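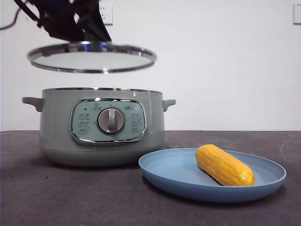
Figure 4-1. Glass lid held above the cooking pot.

Section 4: Installing and Commissioning the Serkell Kitchen Extractor

This section covers mounting the extractor above a cooking area, connecting the duct, setting the fan speeds and carrying out the first run. Read it through before you start. The work takes two people about half a day if the duct route is already open.

Section 3 covers cutting the wall opening. If you are replacing an older Serkell unit with the same bracket, skip steps 1 to 6 of section 4.2 and check that the old bracket is still level.

4.1 Before you begin

Check the contents of the carton against the packing slip. You should have:

Extractor body with fan fitted
Wall bracket
Two-piece chimney cover
Duct collar with backdraft flap
Two grease filters
Bag A: bracket screws and wall plugs
Bag B: body screws, washers and the locking plate
Paper drilling template

The wall plugs in bag A are for solid brick and concrete only. For stud walls, use screws that go directly into the studs or into a wood backing board fixed between them. Drywall anchors are not acceptable for this unit.

You will also need a drill, a spirit level, a tape measure, a Phillips screwdriver, aluminum duct tape, a pencil and a stable work platform. A ladder is not suitable for the person holding the body.

CAUTION: Switch off the kitchen circuit at the breaker panel before drilling. Use a cable detector on the wall area covered by the template, and also on the strip of wall above it where the chimney cover will go.

CAUTION: Sheet metal edges inside the body are sharp. Wear cut-resistant gloves until the filters are fitted.

Mounting height

Measure from the countertop or cooktop surface to the lowest edge of the extractor body. The minimum for electric cooking is 600 mm. For gas, follow the distance given by the cooktop maker if it is greater than the one in the gas supplement to this manual.

Steam from countertop pots and slow cookers should rise into the filter area. Plan where these appliances will stand before you fix the height. A pot at the far end of a long counter gets little benefit from the extractor at any fan speed.

Leave enough room to lift a lid straight up and away with the arm in a natural position. Open the lid so that the steam leaves on the side facing away from you.

4.2 Mounting the bracket

1. Mark the centerline of the cooking area on the wall with a pencil, from the counter to the ceiling.

2. Tape the drilling template to the wall with its printed centerline on your pencil line. The bottom edge of the template is the bottom edge of the extractor body.

3. Check the template with the spirit level. Do not use the ceiling or the wall tile as a reference, as neither can be relied on to be level.

4. Mark the four bracket holes and the two lower locking holes through the template.

5. Remove the template and drill the holes. Keep the template until the job is finished. The duct opening is printed on it and you may need to check the position again.

6. Fit the plugs if the wall is solid, then fix the bracket with the four long screws. Tighten them by hand.

7. Pull down firmly on the bracket. There must be no movement. If a screw turns freely, move to a larger plug or add a backing board. Do not fill the hole and reuse it.

Note: On tiled walls, drill the tile with a tile bit and no hammer action. Change to a masonry bit once you are through the tile.

4.3 Hanging the body

1. Remove both grease filters and put them aside in a clean place.

2. Peel the protective film from the rear edges of the body. The film on the front and sides can stay on until the first run.

3. With one person at each side, lift the body and hook it onto the bracket. You will feel it drop a short distance when both hooks are seated.

4. One person must keep a hand under the body until step 6 is complete.

5. Check the front edge with the spirit level. Use the two adjusting screws on the hooks to correct any tilt. Turn both by small amounts in alternation.

6. Fit the locking plate from bag B and drive the two lower screws.

WARNING: The body can be knocked off the bracket from below if the locking plate is missing. Do not run the unit without it.

4.4 Connecting the duct

The duct collar fits a 150 mm round duct. A reducer to 125 mm may be used, but noise will be higher and the highest speed setting will move noticeably less air.

1. Push the duct collar onto the fan outlet until the clips engage.

2. Open the backdraft flap with a finger and let it fall. It should close under its own weight.

3. Cut the duct so that it reaches the collar without being stretched or compressed. With flexible duct, pull it out fully before measuring.

4. Slide the duct over the collar and seal the joint with aluminum tape. Do not use screws here, as they will stop the flap.

5. Seal all other joints in the same way.

Keep the duct run as short and straight as the building allows. Each 90 degree bend costs more airflow than an added length of straight pipe. Where two bends are needed, leave a straight piece between them.

Do not connect the extractor to a chimney or flue used by a heater, boiler or fireplace. Do not end the duct in an attic or crawl space.

If there is an open-flued heater in the same part of the home, have a qualified technician check that the room has enough incoming air before the extractor is used.

4.5 Electrical connection

The standard unit has a cord and a grounded plug. The outlet should be inside the area covered by the chimney cover and must remain reachable by removing the upper piece.

Hard wiring must be done by a licensed electrician. The terminal diagram is on the inside of the junction box lid.

1. Route the cord clear of the duct and fasten it with the two clips on the left side of the fan housing.

2. Plug in the cord, then restore power at the breaker panel.

3. Press the lamp button. If the lamps do not light, go to section 7.

4.6 Setting the fan speeds

The control board leaves the factory on profile B, which suits most kitchens with a short duct. The speeds are shown below in revolutions per minute.

Profile A (quiet): low 600, high 2,000
Profile B (standard): low 1,847, high 3,000

To change the profile:

1. Turn the fan and lamps off.

2. Hold down the lamp button and the minus button together until the indicator blinks.

3. Press plus to move between profiles. One blink is A and two blinks is B.

4. Wait until the indicator stops. The setting is stored and is kept after a power cut.

Profile A is not recommended with a reducer or with a duct that has more than two bends. At its low speed the air may not hold the backdraft flap open, and the flap will tap.

Note: Boards made before June carry a Pelkonen relay and have profile B only. The relay is the blue block next to the lamp connector. A replacement board can be ordered, see the parts list in section 9.

4.7 First run

1. Refit both grease filters. The handle faces the front and the arrow points toward the rear wall. Each filter should click at both corners.

2. Remove the remaining protective film.

3. Run the fan at low speed for five minutes, then at high speed for five minutes. A slight smell from the motor is normal during the first run.

4. Hold a sheet of thin paper against each filter at high speed. The paper should stay in place when you let go.

5. Go outside and check that the outer vent opens.

6. Boil water in an open pot at the usual cooking position and watch the steam at low speed. If it drifts past the front edge, move the pot toward the wall or use high speed.

7. Turn the fan off and listen for the flap closing.

If the paper falls at step 4, look for a crushed duct or a vent cover that was painted shut.

4.8 Fitting the chimney cover

Fit the cover only after the first run is satisfactory.

1. Fix the small upper bracket to the wall at ceiling height, on the pencil line.

2. Slide the upper piece of the cover inside the lower piece. The slots can face up or down. Facing down, they are hidden by the lower piece.

3. Stand both pieces on the body and raise the upper piece to the bracket.

4. Fix it with the two short screws. Do not overtighten, as the sheet will dimple.

5. Wipe off the pencil marks and any fingerprints with a soft cloth and a little dish soap. Avoid steel wool and chlorine cleaners.

4.9 Installation record

Fill in the record on the inside back cover and keep it with the manual. Enter the serial number, the profile selected, the duct diameter, the number of bends and the installer's name. The serial number is on the plate behind the left filter. Bralteo service will ask for it before booking a visit.

Mounting procedure revised by Arvo Juntunen. Continue to Section 5, Daily Use.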